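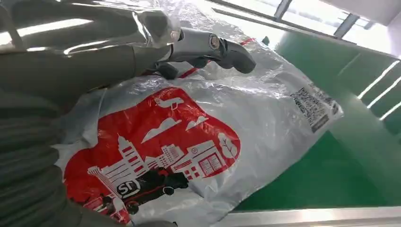 Equipment planning meeting, October 24, 2022. I took notes again, so blame me for the spelling. We started with the parcel cell and whether we buy a second arm from Gullero or stretch the one we have. I'm for stretching it, at least until the bag numbers settle. Rigid boxes are easy money, but the soft courier bags are where our time goes - the gripper has to pinch a fold of wrinkled plastic up at the top edge, and the shipping label sits on that same crinkly surface. We agreed to price softer fingertips before anything bigger.

Budget: we have 3000 left from September. Ribbed sleeves are 60 each from Nilent, and we'll order two. The fingertip set from Clurnitz came in at 879, which got some groans (mine included!). I asked if we could try one pair first and they want 600 for that, so we may as well get the set. Approved.

Second arm is parked until the Wasilewska site sends its floor plan. I'll chase them and bring the quote next time.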